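Does grasp-point relabeling still help when demonstrations come from a hand-held gripper?
Posted in Manipulation and Learning by Skerkley Lab Account

Our group is attempting to reproduce the blanket-folding result published by the Illach project. The method trains a policy on demonstrations recorded with a hand-held gripper in ordinary bedrooms, and then relabels each demonstration so that the grasp point is defined at the moment of finger closure. The authors report that relabeling made a considerable difference to first-grasp success.

We collected 430 demonstrations under a comparable protocol. Our policy reaches the blanket reliably but closes on a flat area of cloth instead of a raised fold. The relabeled and original versions of our data produce nearly the same result.

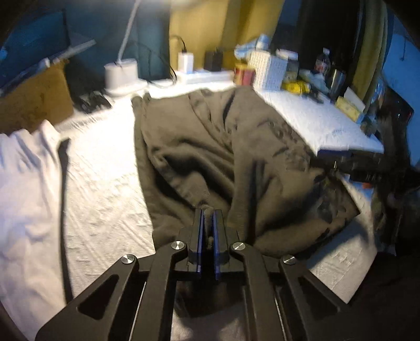
Fingers nearly closed on a small fold of the fleece blanket, bedroom set.

We would appreciate guidance on two matters. First, is the closure moment to be taken from the finger width or from the camera image? Second, is a set of this size sufficient for the effect to appear? Our training settings follow the published ones, except that we use images from the gripper camera only.

Usuga Manipulation Group

The closure moment should be taken from the finger width, with a correction. On thick cloth the fingers stop before they meet, and a fixed threshold will therefore mark the grasp late or miss it entirely. We observed this with fleece in particular. Our practice is to mark the first point at which the width stops decreasing, and then to move the label back by 50 milliseconds. Before retraining, we recommend that you review 60 demonstrations by hand and compare your marks with the automatic ones. If the two disagree on folded cloth, the relabeled set is unlikely to differ from the original in any useful way.

With regard to size, our own effect was visible at 600 demonstrations. We did not test smaller sets and cannot state where the lower limit lies. Please also confirm that the width signal and the video share the same clock. A constant delay between them would produce the flat-area grasps you describe.

prusar_support

Have you tried more data? It fixed a similar problem for us with towels. We did not use relabeling.

Skerkley Lab Account

Thank you both. The clocks had not been checked. We will do so first and then apply the corrected closure rule to the existing set before any further collection.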